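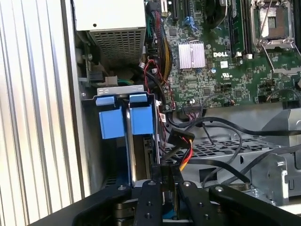 I've been putting off sorting out our old tower for months and this bank holiday I finally got the side off it, and now I'm stuck on what must be the easiest job in the whole machine. I want the hard drive out. It's got all our photos on it from before we moved, plus a folder of my mum's recipes that I'm fairly sure exists nowhere else, so I'm being a complete coward about pulling anything. It's a Dell with two chunky light-blue plastic handles side by side in a metal cage under the power supply, and you can just see the silver edge of a drive down the slot between them. Do I squeeze those together? Pull them up? Is there a screw I'm meant to find first? I gave them a bit of a nudge with my thumb and felt something creak, so I stopped and made a cup of tea instead.

A few other things, in case they matter. The plan is to put the drive in one of those Mastex USB cases so I can read it from my laptop, and after that the tower can go to the repair café in Stokolthorpe. They said they'd have it for parts or fix it up if there's enough life left in it. I don't need the computer to start again for my own sake, but I'd quite like to hand it over in one piece and not as a carrier bag of bits.

I also took the processor out, which I now think I didn't have to do?? The video I was following was for a full strip-down and I was well into it before I noticed. Same with a stick of memory. They're both safe, they just aren't in the computer any more. Should I put them back before it goes, or is it better to give them separately? There's still a graphics card in there as well, and I haven't touched that.

I'm handy enough with flat-pack and I once changed the belt on our washing machine, so I'm not hopeless, I've just never been inside a computer. Please explain as if to somebody who didn't know the blue bits were important until last night!

Asked by Sumaiya Barua
Tuesday, May 30, 2023
Viewed 561 times

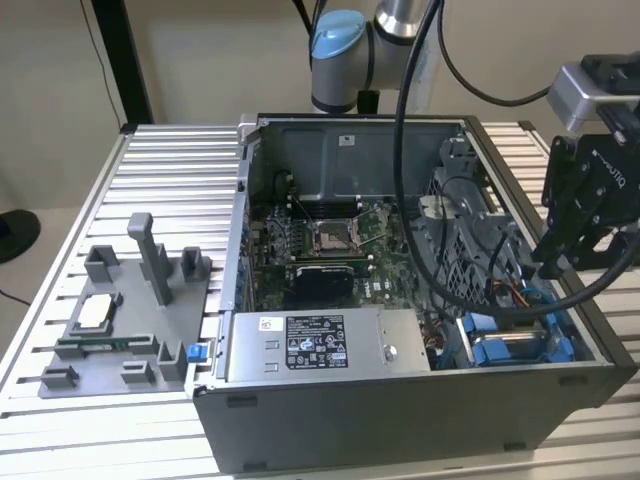 Answers – Desktop computers, parts and upgrades

Rafsan Ranasinghe
Marked as helpful by the asker

Hi Sumaiya, don't panic, you're closer than you think. On this sort of Dell the blue plastic is your friend. Blue is their colour for "you're allowed to move this one", so the drive handles are blue, and so is the latch sticking out at the left end of your power supply, and so are the clips by the expansion slots down the side. Leave the power supply latch alone, you don't need it for this.

I'd do it in this order.

Unplug the tower from the wall, hold the power button in for a few seconds, and lay it down on its side like you've got it in the second photo. Touch some bare metal on the case before you go in.

Take the two cables off the drive before you try to move it. One is the flat wide power plug and the other is the smaller data plug. Hold the plug and not the wires. The data one might have a little metal tongue on it that you press as you pull. If you can't get your fingers round the back of the drive, slide the drive out a small way first and then do the cables, but go gently so you aren't tugging on them.

Now the handles. Put your thumb on one and a finger on the other and squeeze them towards each other, and keep squeezing while you draw the whole thing out of the cage. It ought to slide. The creak was most likely the plastic flexing, they all do it, mine sounds like an old gate. If it won't shift at all, stop and look for a cable that's still on.

Once it's out you'll have the drive sitting in its blue carrier. On most of them you just bend the sides of the carrier outwards and little pegs pop out of the holes in the drive, but have a look for screws first, some carriers use them. Keep the carrier and put it back in the cage empty, the repair people will want it and they're a pain to find on their own.

One thing to check before you buy the case. If your drive is the big desktop size, you need the sort of case that comes with its own mains plug. The small ones for laptop drives won't fit it and can't power it. I bought the wrong one off a stall on Alvarado Street and it's still in the drawer.

On the processor – I'd put it back, but only if you feel happy doing it. Lift the lever on the socket, open the metal frame, match the little arrow or the notches on the chip to the ones on the socket, and let it drop in under its own weight. Never press it. Then frame down, lever down. If that makes your palms sweat, leave it out and just make sure nothing can touch the inside of that socket. The heatsink will want fresh paste whichever way you go, so I wouldn't switch the machine on until somebody has done that.

The memory is easy. Open the white catches at the end of the slot, line up the notch, push down until it clicks.

Whole job is about 20 minutes if you're not rushing. Shout if the cables fight back.

Sumaiya Barua commented:
Thank you so much, this is exactly what I needed!! I didn't know about blue meaning go. Will try tonight after tea and hide the lever for the other thing from myself.

Pilenard

Agree with most of the above but copy the photos BEFORE you do anything clever with the drive. Plug it in the USB case, copy everything to the laptop, open a few of the pictures to make sure they really open, and then copy it all again on to something else. I paid 60 quid to a shop to get one folder back once and they only got half of it.

Also don't give the café the drive by accident. It happens. 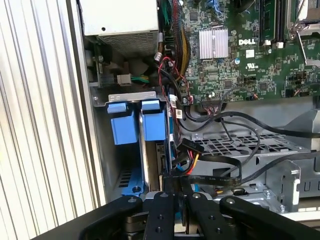

Drive bay with the two blue latches, and the drive in its caddy – photo by Sumaiya Barua

Rafsan Ranasinghe commented:
Yes, that's the bit, you can see both tabs nicely on that one. Squeeze there. And the memory slots I was on about are the black ones with the white latches, top right, past the DELL logo on the board.

Mags in the loft

just get a new computer they're not dear now, you can pick up a used laptop with more go in it than that. I had one for 17 years and in the end it went to the tip

Sumaiya Barua commented:
I've got a laptop, thanks, it's only the photos I'm after! And the recipes. Small update for anyone reading this later: data cable was the stiff one, squeezed and slid the way Rafsan said and the drive came out with the carrier round it. Haven't ordered the case yet because I measured and it's the big size, so I need the kind with the plug. The chip is going to the café in an egg box with a note on it, unless somebody tells me egg boxes are bad?

Pilenard commented:
Put it in one of those silvery anti-static bags first and then the egg box if you must. Pins or pads, whichever yours has, don't touch the underside.

Related topics: removing a hard drive, USB drive cases, refitting memory, giving away an old desktop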